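Workshop tracker – Vultar kitchen arm
Ticket 232: Arm stops short of toaster lever, reports task complete
Opened by: Poonam Dubey
Assigned to: Wouter Verstraete
Status: Open (reopened twice)
Component: simulation, motion planner

Poonam Dubey, 09:40
The arm is meant to come down from its parked pose, put a closed gripper on the toaster lever and push it to the bottom. On the simulated kitchen it stops short of the lever, waits, lifts away again and logs "task complete". The lever has not moved. I get the same thing with the build from last night and with the one before it.

Steps: load the kitchen, home the arm, run the lever task with default settings. No changes to the config.

Wouter Verstraete, 10:15
Can't reproduce on my machine. Mine reaches the lever. Are you on the new Cirach planner or the old one?

Poonam Dubey, 10:22
New one. You told everyone in July to switch.

Wouter Verstraete, 10:50
Then it is probably the clearance margin. Cirach pads every object by default, and the padding on the counter items may be closing off the approach. Set the margin to zero and try again.

Poonam Dubey, 11:35
Set to zero. Same stop, same message. I don't think it's the padding, and I would like us to stop guessing from memory. Log extract:

planner: goal accepted
planner: path found, 1,902 points
controller: following
controller: timeout, holding last point
task: complete

Look at the last two lines. The controller gives up and the task calls it a success. Whatever is wrong with the path, that is a second bug and I'd say it's the worse of the two. If this had been the real arm in the back workshop we would have believed it.

Jitendra Singhal, 12:05
The complete message comes from the Grewal wrapper. It only checks that the controller has stopped moving. It was written for the sorting bench, where stopping and finishing came to much the same thing. I said at the time it wouldn't carry over.

Wouter Verstraete, 12:20
You said a lot of things at the time. Fine, I'll split the message off as its own ticket. Poonam, please home the arm, leave it there, and look at the layout before you run anything. I want to be sure we have the same kitchen.

Poonam Dubey, 13:10
Homed and left alone. The gripper is empty and level with the wooden shelf, well above the counter. The toaster is at the back near the wall, with the knife and the red container over to its left. The cutting board is on the right, between the toaster and the arm's shoulder. Does that match yours? 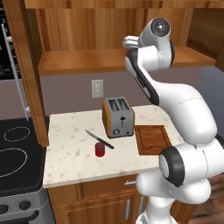
Is it safe to run the lever task on the real arm while this ticket is open?
Leave it until the timeout is reported as a failure. At present the software can't tell a finished push from a stalled one, so the person at the stop button would be the only check.

Wouter Verstraete, 13:45
No, mine is different. I don't have a cutting board in that spot at all. I'm on an older copy of the kitchen, which would explain why it works for me.

Kusum Rawat, 14:05
The board went in with the Vurosgate props pack. I merged that. It should only be something to look at. It has no weight and it isn't meant to take part in collisions.

Poonam Dubey, 14:12
Isn't meant to, or doesn't? Has anyone checked?

Kusum Rawat, 14:40
Checked. It has a collision shape. It's a plain box and it is 200 mm tall. Somebody typed the height in the wrong unit, or copied it from another prop. The drawn board is the right thickness, so you would never spot it by looking.

Poonam Dubey, 14:48
So the arm is avoiding an invisible box.

Kusum Rawat, 14:55
That's my reading. The planner and the controller don't load their shapes from the same file either. The planner may be using the old list, where there is no board, so it plans straight through. Then the elbow or forearm meets the box and the controller holds until it times out. That would fit your log.

Poonam Dubey, 15:02
"Would fit" is what we said about the padding this morning. I'll accept it when the arm reaches the lever with the box fixed and everything else left alone.

Kusum Rawat, 15:30
Fair. Branch pushed with the height corrected. Nothing else in it.

Poonam Dubey, 16:10
Ran it on Kusum's branch, default margin put back. The gripper now reaches the lever. It then slides off the front and the lever goes down part of the way before coming back up. Task still says complete, naturally.

Better, but I'm not closing this. The box was a real fault and I'm happy to see it fixed. I'm not convinced it was the only one. Three runs, and the fingers met the lever at a slightly different height each time, which I would not expect from a simulation that starts from the same pose with the same settings.

Jitendra Singhal, 16:25
Are you fixing the random seed?

Poonam Dubey, 16:31
The setup page says it's fixed by default.

Jitendra Singhal, 16:38
The setup page is out of date. Cirach takes a new seed at every start unless you pass one in. Add it to the launch line and you should get the same path each time. It won't stop the fingers slipping, but you'll at least be slipping in the same place.

Bimla Bhatt, 17:05
Reading this from the hardware side. Before anyone spends an evening on finger friction, please check the spring in the simulated lever. We never measured the spring on the toaster in the workshop – the number in the model was a guess and I know because I made it. I can hang some weights off the real one tomorrow and give you a proper value. Until then I wouldn't tune anything against it.

Wouter Verstraete, 17:20
Agreed. Summary of what is open:

Board height: fixed on Kusum's branch, needs review.
Two shape files: Kusum to make both parts load the same one.
False "complete" message: moved to its own ticket, Jitendra.
Seed: Poonam to rerun with it set and attach the logs.
Lever spring: Bimla to measure.
Setup page: me.

Lowering priority to normal.

Poonam Dubey, 17:26
Please put the priority back to high until the message is fixed. The rest can wait.

Wouter Verstraete, 17:31
Priority set to high.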